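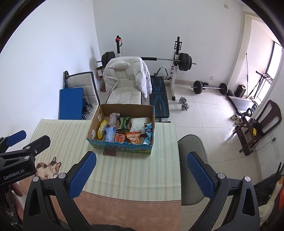 Wednesday, 2 pm

Snack box packing, and I'm really happy with the two-row layout! Tall things go at the back (the big white packet has its corner now), smaller bags in front, and the long yellow one stands up against the left wall. Marit wanted everything lying flat, but then you can't see what you've got.

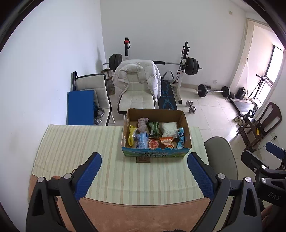

The rolled fabric bundle also makes a great cushion between the yellow one and the dark green packet. Limit for the Moen boxes is 900 g of snacks, so weigh before taping. Elsa has the scale. Still to do: ask her about the 69 labels, and try the same layout with the soft packets in front on both sides.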